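Stop Charging Me for Hands

I have been buying imported action figures for long enough to remember when a bag of extra hands was just part of the box. You opened the tray, and next to the figure there were fists, open palms, a pair for holding the sword, and usually one odd pointing hand that never got used. You put them in a drawer and forgot which figure they came from. That was the deal, and it was a good one.

The new Tawfik line from Sumetti has ended that deal. The base figure comes with one pair of fists and one pair of relaxed hands. Everything else, including the hands that hold the staff you see in every promotional shot, is in a separate accessory pack. The staff itself is in the main box. So you can buy the figure, own the staff, and have no way for him to hold it.

Sumetti announced this on 30/04/2022 as "flexible ownership." I read the announcement twice and I still don't know what is flexible about it. The base figure did not get cheaper. If you want the full set of parts, you pay for the figure, then the pack, then shipping on the pack, because the two go out from the warehouse on different schedules. My figure arrived months before my hands did.

I know the arguments on the other side. Tooling costs money. Plastic costs more than it used to, and so does paint. Small swappable parts have to be molded, trimmed and checked like anything else, and most buyers pick one pose and leave it there for years. If a company told me plainly that the price had to go up, I would complain for a day and then decide whether to pay it. What bothers me is splitting one product into two and acting like the second half is a bonus.

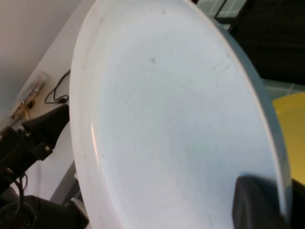 It also makes the figures worse as toys. The whole reason to buy an articulated figure over a statue is that you can change it. A Tawfik with two pairs of hands can stand there, or he can stand there making fists. The shoulder joints on this body are the best Sumetti has done, with a butterfly hinge that lets the arms cross the chest without a big gap opening up. It is a two-handed staff pose waiting to happen, and you can't do it out of the box.

Compare that with Trovar, which is a smaller company and has every excuse to cut corners. Their Arnero came with 20 separate parts, including three faceplates and a spare set of wrist pegs. The pegs matter more than people think. They are the first thing to snap, usually when the plastic is cold and you are in a hurry. Sumetti's pegs are sold in the accessory pack too. If you break one on the base figure, you buy all the hands to replace it.

Wael El-Sayed, who runs the import counter where I pick up most of my preorders, sees this differently. His view is that collectors asked for cheaper entry points for years and this is what one looks like. He expects the next wave in October to have a lower base price, and if he is right I will take back some of this. He also told me the accessory packs sell out before the figures do, and I think that proves my point more than his. People buy the pack because the figure isn't finished without it.

There is a simple fix. Put the weapon hands in with the weapon. Sell the extra faces, the effect parts and the alternate cape separately if you have to. I would probably buy the cape. But anything needed to recreate the picture on the front of the box should be inside the box.

Until then I am skipping the second wave. I have the rival character on preorder and I plan to cancel him this week. My Tawfik is on the middle shelf with his arms at his sides and his staff leaning on the wall behind him.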